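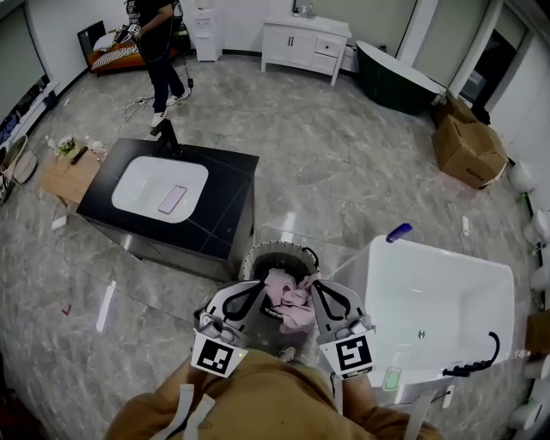 Odette Pons wrote in to say that her reed diffuser stops smelling of anything after two weeks, and she wants to know whether the oil has gone off or the reeds are to blame.

By Bernadette Baudry
Sunday

Usually it's the reeds. Rattan draws oil through narrow channels along its length, and those channels clog with dust and with the heavier parts of the fragrance. The light parts evaporate first. What stays behind is thick and climbs slowly.

I ran two bottles of the Drisden cedar side by side in the hall, same fill, same shelf. One kept its original reeds. In the other I swapped them when the scent faded, and it came back by the evening. The level in the first bottle had hardly moved in 10 days.

Flipping helps for a day or so. It wets the dry ends and gives a short burst, but it does nothing for the clog. Don't rinse old reeds either. Water swells the rattan and it won't take up oil properly again.

Fiber reeds, such as the ones Kokel packs with its larger bottles, have wider channels and clog less. They also empty the bottle sooner, so use fewer of them — I start with half the bundle and add one at a time.

Odette also asked about topping up with a different oil. I wouldn't. The bases vary in thickness, and the Plirketti refill I tried sat in a separate layer under what was left.

Neck width matters too, but I haven't tested enough bottles to put numbers on it.

1,248 shares
10 comments

Recent posts
Wax melts that leave a ring
Fakir incense cones, second burn
Trimming wicks on wide candles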